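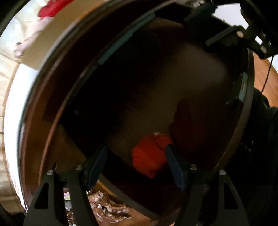 Two black fingers with dark blue pads, and something bright red-orange between the tips.

How do you teach a gripper good manners?

Hello! I'm Zofia Szewczyk and I spend my days with grippers, the hands that robots use for picking things up. A gripper like this one has just two fingers, and a person can hold it and steer it. You have ten, so you're already winning.

Robots are strong and they don't get tired, but they can't feel sorry if they squash your thumb. So people have to write rules for them, and I think the rules are the best bit of my job (my brother says I'm very odd).

At our workshop in Giltholm there are 4 rules on the wall, in big letters:

1. Keep your own fingers out of the gap. Pads look soft, but a pinch is still a pinch!
2. Tie back long hair and tuck in anything dangly – scarves, cords, necklaces, the lot.
3. Know where the stop button is before you switch a robot on.
4. Go slowly the first time. You can always speed up later.

Grown-ups have to follow them too. I once forgot rule 2 and had to read the whole list out loud to everybody at lunch.

Bigger rules that lots of countries agree on are called standards. They help people who build robots work out what could hurt someone and how to make it safer, and they can be very long. One of the rule books on my shelf has 158 pages and not one joke.

Try it at home: use kitchen tongs to move a sock from one bowl to another, then write 3 safety rules for the job. Swap with a friend and see which rules they thought of that you didn't.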